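Clenell to supply paper cup stations for Groltoddale canteens

31 Jan 2022

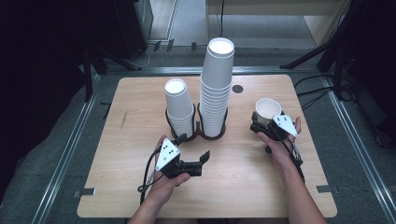
Clenell has been awarded the contract to supply and restock the hot drinks stations at the Groltoddale site, replacing the arrangement under which each building ordered its own cups. The contract covers 69 stations in the canteens, meeting rooms and corridor kitchens, and runs until the end of August. Each station will be fitted with the same two-loop holder, in black wire, with one stack of white paper cups standing in each loop. The stacks need not be level. A station with a short stack on one side and a tall one on the other is treated as in service, and cups are moved across or topped up at the next round.

Until now, the site had no common rule for cups. Some kitchens kept them in their cardboard sleeves on a shelf, others in plastic tube dispensers fixed to the wall, and a few in whatever tray was to hand. The tube dispensers were the main source of complaints. They were bought for a narrower cup that is no longer stocked, and the present cup jams at the lower ring when more than one is pulled at a time. Clenell will take down the tubes and make good the screw holes as part of the fitting work.

The holder chosen is sold under the Zarnomum name. It has no moving parts, no spring and no lid. Cups are placed in the loop as a nested column, mouth upwards, and the user lifts the top cup by its rim or side. The base of the column rests inside the loop, which stops it sliding when the top cup is drawn off at an angle. The holder is not fixed to the counter and can be lifted away for cleaning.

Mouth-upwards stacking was the point most discussed in the replies to the tender. Two of the bidders proposed stacking mouth downwards, on the grounds that the inside of the top cup stays covered. Groltoddale's catering office kept to the other method for the open stations. Its reasoning, set out in the notes to the award, is that a cup taken from an inverted stack has to be turned over before use, and that people tend to do this by putting fingers inside it. The notes also say that inverted cups were more likely to come away in twos and threes during the trial. Stations next to sinks are an exception and will have a clear cover over both loops to keep off splashes.

The trial was held in the Sutter building over 5 weeks, using two holders on the ground floor and one on the first. Staff were asked to report cups found on the floor, cups returned to the stack after handling, and stations found empty. A total of 74 reports were logged. Most concerned empty stations in the period before the afternoon round, and the timetable has been changed as a result. Reports of columns falling over were few, and all came from the first-floor holder, which had been placed on top of a refrigerator. The fitting guide now says that holders must stand on a flat worktop at normal counter height and must not be placed on appliances.

Stack height is to be set by the restocking staff and not by the user. The guide gives the following working rules:

A column should not be built higher than the underside of the nearest shelf or cupboard, less the length of one cup.

Where the two columns differ, the taller one should stand on the side away from the edge of the worktop or from a doorway.

Cups are to be added from the bottom. The restocker lifts the old column out, sets the new cups in the loop and returns the old ones on top, so that older stock is used first.

Any cup with a crushed rim, a split seam or a mark on the inside is to be thrown away and not pushed down into the column.

Single cups left standing on the worktop beside the holder are treated as used, whether or not they look clean.

The last rule has been carried over from the trial without change. A lone cup standing upright with nothing in it cannot be told apart from one that has been rinsed or breathed into, and the catering office does not want restocking staff to make that judgement at each station. They go into the cup bin with the others.

Cups will be delivered in cartons of 400 to the goods entrance at the rear of the Sutter building and moved from there by trolley. Previously, deliveries were made to five separate doors, and part cartons were often left in stairwells. Under the new arrangement no building will hold more than one open carton, and unopened cartons will be kept in the dry store next to the goods entrance. Cartons must be kept off the floor and away from outside walls. Damp board was found in the old store last winter and a quantity of stock had to be written off.

The cup itself does not change. It is a plain white single-wall paper cup with a rolled rim and carries no printing. A printed cup was offered in the tender at a slightly higher price and declined. Double-wall cups were also considered for the machines that deliver water close to boiling, but the thicker wall takes up more height for the same number of cups, and the columns would have needed refilling more often. Card sleeves will be placed beside those machines instead.

Fitting begins in the Sutter building, where the trial holders will stay in place, and then moves to the main canteen and the laboratory wing. The laboratory wing has its own requirement that drinks stations stand outside the marked working areas, so four of its stations will be moved to the corridor side of the doors. Users of the small kitchen by the east stair should note that the wall tube there will be removed before the new holder is fitted and that cups will be available from the floor below in the meantime.

Reusable mugs are not affected. The mug racks stay where they are, and the holders should be set down so as not to block them. Departments that buy their own cups for visitors may use up existing stock but are asked not to load it into the new holders, as cups of a different taper do not nest properly with the supplied type and the column will lean.

Used cups should go into the tube-shaped cup bins and not into mixed paper recycling. The bins will be emptied on the same round as the restocking. Liquids should be tipped away first at the nearest sink or drip tray.

Faults, empty stations and missing holders should be reported to the catering office by quoting the number on the label at the edge of the worktop. Labels will be fitted at the same time as the holders. Where a station has no label yet, the building and floor are enough. Requests for extra stations will be looked at after the first full month of service, and the catering office has said that it will give priority to floors with no drinks point at present.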